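What the second arm costs

Rovik quotes its arms singly, so a workshop that wants two tends to price one and double it. Elspeth Baxter did that in September, when she drew up the equipment plan at Siltiscombe. The plan was short by 3265 pounds before anything had been ordered.

The gap was made up of small lines: cables, spare fingers, a second controller licence, a longer service visit. None had been hidden. They were on page four of the quote, and she had budgeted from page one.

Water work adds to the list. A toy fishing rod over a tray is a cheap task to set up, but it leaves water on the table, and cables run close by. Baxter now sets aside 203 pounds a year for sleeves and seals.

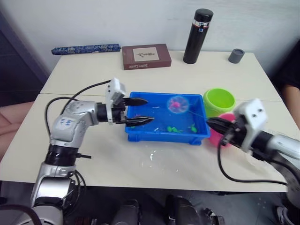
Issue 70

Tsutomu Yoshida, who buys for a similar workshop in Kista, would spend less on the arms and more on what they do. "The tray, the bucket and the toys cost almost nothing," he says. "Staff hours are the big figure, and people leave them out because they don't come on an invoice."

His rule is to hold back 20 per cent of the budget until the arms have been in use for a full term. Jummai Usman, who does the accounts at Siltiscombe, would like the same rule but has to commit her money by 24th April or lose it. She has asked the supplier to split delivery, with grippers and spares on a later order. 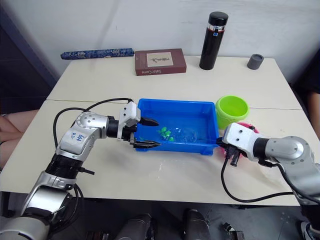 Two arms at the tray, with the green bucket behind.

Furniture is the other thing to settle early. Two ordinary tables pushed together will do for light work, provided they are the same height. Baxter got a price for a purpose-built bench from Ibrahim and put it off for a year. The money went on a second set of fingers and a service contract, which she expects to renew.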